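4/27/20

Slept badly, got up before the alarm. The rain stopped in the night and the bus was nearly empty.

This is the second week of our trial with the Skalby kit. I promised Bastien an opinion by Thursday and I still have two opinions. The good one: the hand-held grippers are light, the green light on each tells you at once that it is on, and Hạnh learned to use them in one morning without opening the manual. The manual is bad anyway, somebody translated it in a hurry. The bad one is the subscription. Cavance sells the kit at a fair price, but the software is paid by the number of recordings, 200 in the basic plan, and we will finish them before June if we continue like this. I wrote to Maëlys Chauvin, our contact there, and asked what the next plan costs. She answered very politely and did not give the price.

Elias thinks we should wait for Prallum, who will show their own set in June. He always wants to wait.

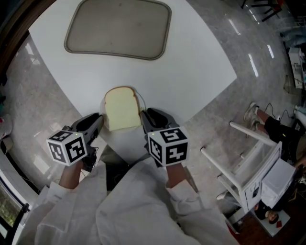 I still find soft food the most honest test for this kit. With a hard object you can close the fingers without thinking and the recording looks fine. Today we worked on the food tasks, and I asked for many repetitions, more than Hạnh wanted. A slice of white bread between the two grippers, on that big white table, looks like the easiest job in the world, but bread forgives nothing if you press a little too much. I would like the finger pads to be softer, and I will put this in the report. Also the marker cubes on the backs of the grippers feel large to me when both hands come close together. Bastien will say it is a question of habit. Maybe.

Must call Mother tomorrow, and buy coffee, and ask Elias for my umbrella.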